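Chores on Test: Cloth Handling at the Civthorpe Bench

Gallery, updated September 21, 2022

Lerneo runs its household task trials at Civthorpe, in a unit shared with Yammine, the commercial laundry fitter. The question put to the bench is a narrow one: which chores could a machine take over now, at a speed and failure rate that a household or a small laundry would put up with?

Rigid items are well covered in the earlier galleries. Cups, tins and boxed goods keep their shape when picked up, so one grasp estimate usually lasts the whole move. Cloth changes shape with every contact. A fold is therefore scored in stages – locate the corners, grip, lift, lay over, release – and a run is stopped at the first stage that fails.

Flat start, two arms. Striped cloth with hemmed sides, spread on blue fabric, fingertips at the two upper corners. The corners are the hard part of a flat start. A fingertip that comes in too high closes on air, and one that comes in too low pushes the hem along or picks up the covering underneath.

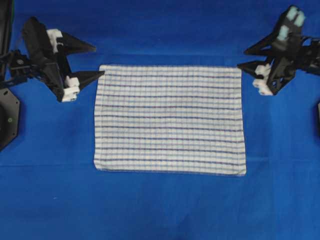

Fetton wrote in after the last gallery to say that a flat start is most of the job done already. In a working laundry the cloths come out of the dryer in a knot, and a person shakes one out and folds it in 3 seconds without looking. Until a machine can start from the knot, Fetton would not give it floor space.

The objection is fair. Flat starts are used to keep the fold score separate from the untangling score, and the two should not be read as one result. The log for this series holds 279 runs, all from a flat start, with up to two regrips allowed per corner. Runs that needed more were entered as failures, even where the cloth could have been recovered by hand.

Our present reading is that folding small flat cloths is feasible but slow, and that sorting and untangling a mixed load is still a job for people. Crumpled starts are on the bench program for October, using the same scoring stages with a separate log.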